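Stevon Opens Randlow Test Hall to Visitors for Two-Arm Table Clearing Demonstration

Reading time: 3 min

RANDLOW, Jun 23, 2020 – Stevon, a developer of handling systems for commercial kitchens, held an open day at its Randlow test hall for equipment buyers, kitchen planners and maintenance staff. The program covered the company's two-arm table clearing cell, which is being developed under the project name Kenutier. A total of 51 visitors attended in 9 groups.

The demonstration dealt with mixed household tableware. Most dish handling equipment now on sale expects one plate size or one rack format. The Kenutier cell is meant for bowls, cups and plates of different shapes and materials, set down in no fixed order and in some cases still holding liquid.

Both arms are mounted on a common aluminum rail at the front of the cell and reach over the table from there. Each arm carries a two-finger gripper. Pieces are collected in an open plastic bin on the table. Storage baskets are fixed to the frame at the back and on the left wall, which keeps the work surface free for the task.

Visitors followed the work at the cell itself and on a monitor showing the view from the gripper camera. Stevon ran the arms at reduced speed throughout the day so that each grip could be discussed as it was made.

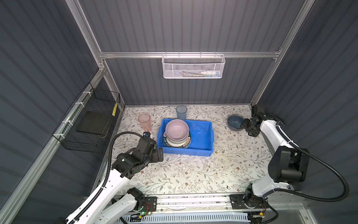
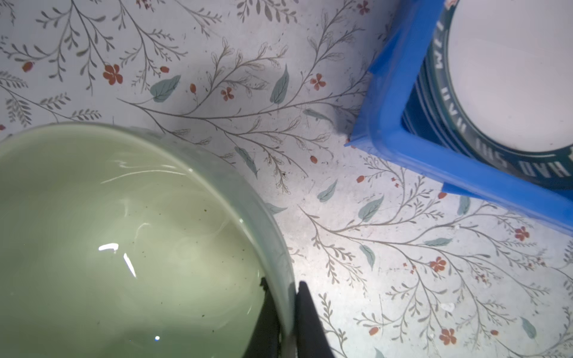
The Kenutier cell with both arms at the table (first picture) and a glass bowl of liquid held at the wall, seen from the gripper (second picture).

Clear glass took up much of the discussion. A transparent wall gives the camera little to work with, and a patterned tablecloth seen through it makes the edge harder to find. The gripper takes an open bowl by the wall, with one finger inside and one outside. This grip needs less clearance at the sides than a grip across the full width, but the load hangs to one side of the fingers, and a filled bowl has to be kept level when it is moved.

"Planners wanted to know about liquids, and that is the correct question," said Efraín Huamán, head of applications at Stevon. "An empty bowl can be moved quickly. A full one sets its own limit on acceleration, and we have to plan the path around that limit."

The cell was rebuilt in May. The changes included a new cable layout on both arms and a revised camera mount. Karaca, the software group within Stevon, supplied the motion planning and the grip selection routine. The test set in use at Randlow contains 23 pieces of tableware, and further glass items will be added during the next stage of work.

Each group spent time at the cell and then met with engineers to go over floor space, cleaning access and service intervals. Written questions that could not be answered on the day will receive a reply by mail – this applies mainly to requests concerning wash line connections.

Stevon has not set a sales date for the Kenutier cell. Planners who wish to send tableware for grip trials can arrange this through the applications office in Randlow. Pieces should be sent in pairs, with the empty weight marked on the packing list.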